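Subject: Re: [vorkwood-parents] Rainy day stuff for the under-fives?

On Wednesday, the Werkolbridge house wrote:
> We've got cousins coming for two weeks in June and it always pours.
> Does anyone have ideas that don't involve a screen? Also is the
> Trorkau library still doing the toy shelf or did that go away?

Hi all,

Toy shelf is alive and well! They moved it upstairs, past the large print books, so it's easy to miss. You can take 2 things at a time on a regular card and keep them for 25 days, and they don't fuss much if you're a day over. I think they're up to 130 items now (the list is taped inside the cupboard door, and it's a bit out of date). Go before lunch if you can, the puzzles are gone by afternoon when it's raining.

We mostly borrow sorting and stacking things, plain old shapes and colors. Mine is three and a half and will match reds with reds for ages, then get mad at a star, then start over.

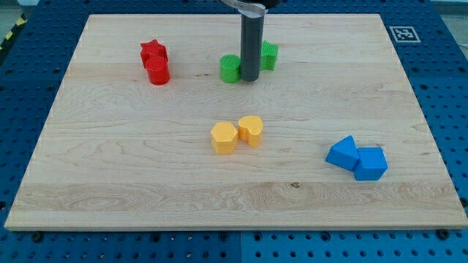 The other thing that saved us last summer was the covered market on Rafferty Street. It's dry, there's a bathroom, and you can kill a whole morning looking at fish. Parking is a pain though, I'd take the bus from Vorkwood if you can face it with a stroller.

Oh, and big rolls of paper! I bought a 400 foot one two years ago and we're still using it. Tape it down the hallway, hand out crayons, make coffee.

If the cousins are older than five let me know, I have a bag of board games I could drop off. One is missing its dice.

M.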